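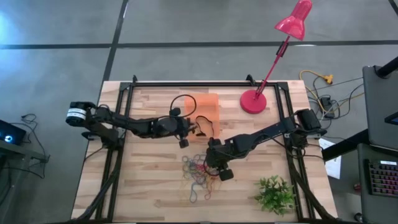
Sorting the cord drawer, 2023-08-03

Started on the string. The drawer in the Graltow cabinet had stopped closing, so its contents went onto the butcher-block table and the orange tray came out to receive whatever has been separated. One dark cord is in the near half of the tray. The far half is reserved for thin string, none of which qualifies yet.

The remainder is a single tangle: blue, gray, yellow, red and pink. I have had it since June, when I emptied the Govberg box into the drawer without winding anything first. That was a mistake in procedure and I note it as such.

Method for now: find a free end, follow it back to the first crossing, open that crossing with the fingertips, repeat. Pulling is not permitted. A pulled loop closes on its neighbors and has to be reopened from both sides. Yellow is easiest to trace against the pale strips of the tabletop. Gray is the worst.

Winding: figure eight over 2 fingers, then 3 turns around the waist, tail tucked under. Plain coils spring open in the drawer. Knots that will not open in around 3 minutes get cut and the short pieces go in the scrap envelope.

The Derkach card winders are part no. 1063 in the old catalog, 106 in the new one, same item. Order a pack. The Grulel ones are too narrow for cord and crack at the slot.

Drawer to be wiped and relined before anything goes back. Cord at the rear, string at the front, by color.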